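Clearing the spare bed before guests – one box or several?

Started by Lazaridis_R – 14 replies – 884 views

Lazaridis_R
My sister is coming to stay and the spare bed has turned into the place where everything gets put down. Small stuff mostly: odd socks, half packets of things, bottles, a soft toy, bits of metal that belong to something. I have one cardboard box and one evening. Do I sort it on the bed or just tip the lot in the box and deal with it after she's gone?

kemier
Tip it in. Put the box in the wardrobe. Your sister won't look.

Unine22
I'd sort it. I tipped it all in a box in May and I still haven't opened the box. I've since bought a second tape measure and I know full well the first one is in there.

Aiguo Ye
Sort on the bed, but put the box on the bed as well. If it's on the floor you end up walking round things. I pull everything into one heap in front of the box and only pick up what is staying in that room. The rest gets carried out at the end in one go. A plain duvet cover helps if you have one, small things get lost on a pattern.
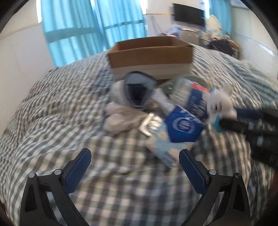
Where do you put small metal parts when you don't know what they belong to? In a lidded jar or a freezer bag with the month written on it, kept with the tools, and thrown out if nothing has turned up missing a part after a year.

kemier
A year is generous. I give it 2 weeks. If a bracket mattered, something would have fallen down by now.

Aiguo Ye
Something did fall down at ours, a curtain pole, eight months after I'd binned the fitting. The replacement had to be ordered and the postage cost more than the part. So I keep them.

Lazaridis_R
Jar it is then. What about bottles that are nearly empty? I've got three or four of those.

Unine22
Use up or pour away, depending on what it is. Don't put them in the box lying down. I had one leak through a box of birthday cards.

Tien-fu Kwan
I don't agree with sorting on the bed at all. You're putting things that have been on shelves and floors where somebody is going to sleep. Use a table, or spread an old sheet first and take it off to wash when you've finished. It's one extra load.

Aiguo Ye
She's going to change the bedding for a guest anyway – do the sorting first and strip the bed after.

Tien-fu Kwan
Fair enough if that's the order. Plenty of people make the bed up first and then remember the clutter. I've done it.

Bitum
Depends on the box as well. The 500 mm long ones are too big for this. You fill it because it's there. A shoe box or a bit larger makes you choose.

kemier
Or you fill three shoe boxes.

Lazaridis_R
Update. Did it on the bed with the old cover still on. Took an hour and ten minutes. Odd socks went in the rag bag, packets back to the bathroom cabinet, and the soft toy is being kept for my nephew. The metal bits are in a jam jar. The box is about a third full, mostly chargers and leads, and I have no idea what half of them are for.

Unine22
Leads are a whole other thread. Label them as you find out.

Tien-fu Kwan
Did you vacuum the mattress while it was bare?

Lazaridis_R
No. It's made up now and I'm not undoing it.

Share (2) – Comments (14)

Related threads
Odd socks: how long do you keep them?
Washing a gingham duvet cover without it fading
Cables and chargers, what to keep – 1876 views
Best use for a box room with no window
Soft toys in the washing machine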